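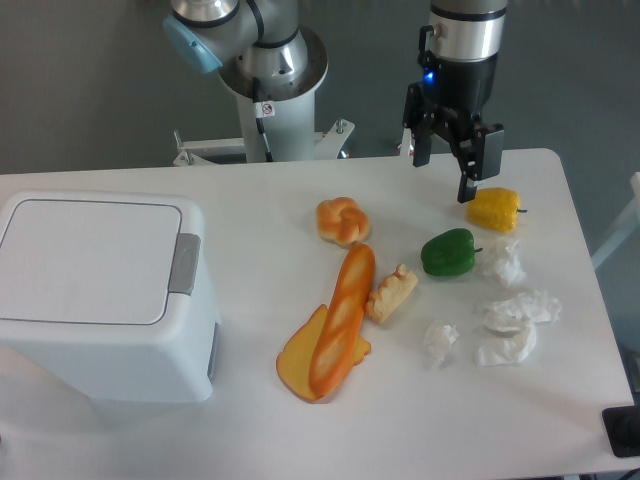
【讨论】在家给孩子开“面包店”，你们都怎么玩？

首页　亲子　手作　二手　登录

Lenden亲子论坛　发表于2021年3月　浏览3,015

**豆沙包妈**（楼主）
我家三岁半，最近迷上卖面包，一天能开张五六回！玩具面包比塑料蔬菜耐玩太多了，能切能摆能打包，还能顺便认钱。昨天她给长棍定价50块，给小餐包定价18块，我还价，她说“那你去别家买吧”，笑死我了。 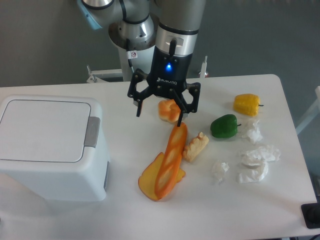 玩具长棍，还有橙色配奶油色的小面包

**山城阿坤**
同好！我们用旧信封裁价签，孩子自己画，一张比一张丑，可爱得不行。

**Marar_77**
泼个冷水，面包不用买成品，盐面团捏一捏就行。面粉400克，盐减半，水慢慢加，低温烘透，娃捏的过程比卖还开心。

**豆沙包妈**
回楼上：捏过！一月份捏了一盘，没几天就掉渣，她还舔了一口，咸得直哭……我还是站成品。

**Marar_77**
那多半是没烘透，捏薄点再试试嘛。不过爱往嘴里送的年纪确实得看着。

**Bethel Yilma**
我不太赞成一上来就教算钱。我家先玩“点单”，客人说要什么，她重复一遍再去拿，记性和说话都练到了。价钱晚点再说，不急。

**山城阿坤**
可我家就爱收钱，不收钱他不干活，哈哈哈。

**豆沙包妈**
点单这个好，今晚就试！我演那种特别挑剔的客人。

读者评论
小满：求价签模板！
木木爸：盐面团加一，刷层清漆能放很久。
糯米：我家店名叫Clunier，娃自己乱念出来的，全家都跟着叫。

本站使用Cookie改善浏览体验，继续浏览即表示同意。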